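Relatório de progresso, projeto Mosus, julho
Responsável: Csaba Kovács

A bancada de triagem de peças pequenas está montada. Do orçamento de equipamento falta comprometer a parte das pontas de borracha e das caixas de arrumação. Pedimos à Vass cotação para 16 caixas e 80 pontas de reposição.

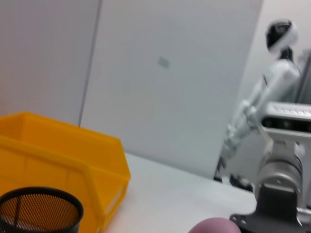
A Ilta propôs um contrato de manutenção de 220 euros por mês; a Ustano pede 167, sem deslocações. Preferimos a Ilta e aguardamos a vossa aprovação. A compra de um segundo braço passa para o próximo pedido, com o mesmo modelo de câmara de profundidade.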